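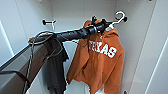

Haushalt & Ordnung

Na-rae Ban
18. Januar 2026

1/ Der schmale Schrank im Flur ist dran. Er war das letzte Fach der Wohnung, das seit dem Einzug niemand richtig eingeräumt hat. Jacken vorne, Putzmittel hinten, dazwischen Tüten. Ich schreibe mit, was wohin kommt.

2/ Zuerst die Kapuzenpullis. Der orange kommt auf einen weißen Kunststoffbügel. Bei Kapuzen lege ich den Bügel von unten durch den Saum ein, dann leiert der Halsausschnitt nicht aus. Die Kapuze bleibt hinten und wird einmal glatt gezogen.

3/ Die Wände innen sind glatt und mattweiß. Dafür reicht ein feuchtes Tuch mit einem Tropfen Spülmittel. Die Ecken gehe ich mit einer alten Zahnbürste durch. Scheuermilch habe ich einmal an der Schranktür probiert, die Stelle sieht man heute noch.

4/ Zum Platz: Für einen dicken Pulli rechne ich neun Zentimeter Stange. Wer enger hängt, zieht beim Herausnehmen immer den Nachbarn mit. Dünne Sachen gehen enger, die hängen bei mir aber im Schlafzimmer.
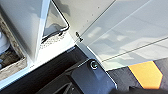

5/ Flecken sind ein eigenes Thema, weil jede Oberfläche etwas anderes verträgt. Bei mir liegt für jedes Material ein eigener Lappen bereit, beschriftet mit Wäschestift. Beige gesprenkelte Flächen mit braunen Flecken, die nach Kork oder Spanplatte aussehen, wische ich nur nebelfeucht und trockne sofort nach. Weißer Kunststoff verträgt mehr. Für milchig-durchscheinende Scheiben nehme ich ein weiches Tuch ohne Reiniger, Kratzer bekommt man da nicht mehr heraus.

6/ Der Reiniger, den ich für die weißen Flächen nehme, heißt Menuvari. Gibt es bei Lilley in der Flasche mit 1000 ml, die reicht bei mir fast ein Jahr. Er riecht leicht nach Seife und schäumt wenig. Nachwischen muss man trotzdem.

7/ Lange dunkle Sachen hängen an der Seitenwand, flach und senkrecht. So bleibt die Mitte frei für das, was täglich gebraucht wird. Der Hoodie darf auch mal ohne Bügel an den Metallhaken, wenn er am nächsten Morgen gleich wieder angezogen wird. Der Saum fällt dann vorne über das kleine weiße Regal am Schrankboden. Stört mich nicht, das Regal ist sowieso abgewischt. 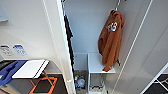
8/ Der Behälter unten links. Da stehen Plastikflaschen und Tüten durcheinander, das sortiere ich als Nächstes. Regel: Flaschen aufrecht, Tüten gefaltet in eine eigene Dose. Doppelte gehen an Byun aus dem Erdgeschoss.

9/ Fragen kamen zum Regal. Nein, kein Maßmöbel. Gebraucht gekauft in Floltosthorpe, zusammen mit einem Schuhlöffel. Vorher die Breite vom Schrank messen und auch an die Fußleiste denken, die vergisst man gern.

10/ In das Regal kommt oben nichts, solange Pullis darüber hängen. Unten ist Platz für Kleinkram. Mützen und Handschuhe wandern erst im Frühjahr dort hinein, bis dahin liegen sie im Korb neben der Wohnungstür.

11/ Morgen geht es mit dem Putzmittelfach weiter. Wer einen guten Tipp gegen klebrige Flaschenböden hat, gern hier drunter.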